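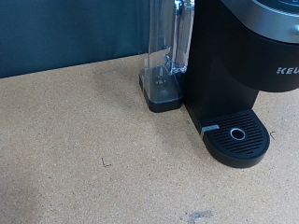 Home Issues Articles Authors Contact

14 min read

4. What happens to the pet when the owner moves in

The earlier sections dealt with animals which belong to the nursing home, or which visit it with a handler. In this section we turn to a different group: the animals that new residents leave behind. In the literature on admission they receive little space. A cat or a dog is usually treated as one item among the matters the family must arrange, together with the lease and the mail.

4.1 Records

We read the admission files of two homes, Pevbridge and Plandby, for all residents who entered during the study period. There were 876 files. The intake form at Pevbridge has a question on pets, placed on its third page under "Household." The form at Plandby has no such question, and there we depended on the free notes of the intake nurse. An animal living with the resident in the last year before admission was mentioned in 200 files. We believe that the true number is higher, as some nurses at Plandby told us they wrote about a pet only if the resident brought it up more than once.

The files say very little about where the animal went. The most common entry is "with family," and this can cover a daughter who lives across the street as well as a nephew in another state. For this reason we decided to speak with relatives directly.
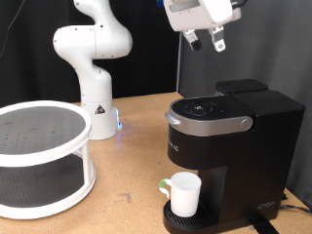
Interviews were held with 50 relatives, most of them adult children. All interviews at Plandby were conducted by Remedios Lumbao and those at Pevbridge by Anas Mahasneh. Each began with the same open request: "Please tell me about the animal." We had prepared a longer guide, but after the first few conversations we used it only at the end, to check that nothing was missed. Relatives spoke easily on this subject. Several of them had not been asked about it before by anyone connected to the home.

4.2 Three kinds of arrangement

In the first kind, the animal stays with a close relative and is brought to visit. This was the arrangement most families had planned. It was also the one that changed most often. A son in Pundum brought his mother's beagle every week through the fall, then every second week, and stopped in December when the roads were bad. He did not start again in spring. When we asked why, he said that the dog had begun to pull toward the car as soon as they arrived, and he did not want his mother to notice this.

In the second kind, the animal is given to a person outside the family – a neighbor, a friend from church, in one case the former mail carrier. Here visits were rare, but news was frequent. Photographs and short letters were sent, and residents kept them in the drawer of the night table or taped them on the closet door. One resident of the Darwish wing at Pevbridge answered every letter about her cat, in the cat's name, and her neighbor wrote back in the same manner.

In the third kind, the animal goes to a shelter or is put to sleep. Relatives found this hard to discuss, and we did not press them. What interests us is the question of telling.
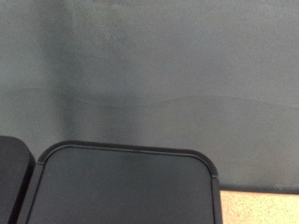

Figure 2. Matte gray surface with a faint wavy line at about mid-height.

Some families told the resident clearly what had happened. Others said that the animal was "on a farm" or "with a nice couple," and then had to keep up the story for a long time. Aides were drawn into this as well. An aide at Plandby described how she learned from a night nurse which version was used for which resident, since nothing of the kind was written in the care plan. She had made a mistake once, and she still felt badly about it.

4.3 The role of the intake talk

Both homes hold an intake talk in the first days. At Pevbridge the talk lasts close to an hour, and the pet question is asked near the end, when the resident is often tired. We observed that a short answer was accepted and the form was closed.
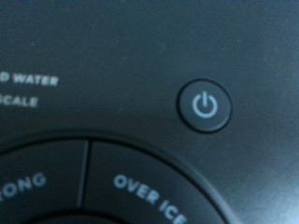

Two nurses had changed the order on their own initiative and asked about pets first. They reported that residents talked longer and that the names of the animals were then known to the whole shift. We cannot say from our material if this had any effect on how well residents settled. It would need a design with comparison groups, and our files are not suited for that.

We also note a limit of the interviews. Relatives who had kept the animal were more willing to meet with us than those who had not, and the third kind of arrangement is therefore less well described than the others. The residents' own accounts are taken up in Section 5.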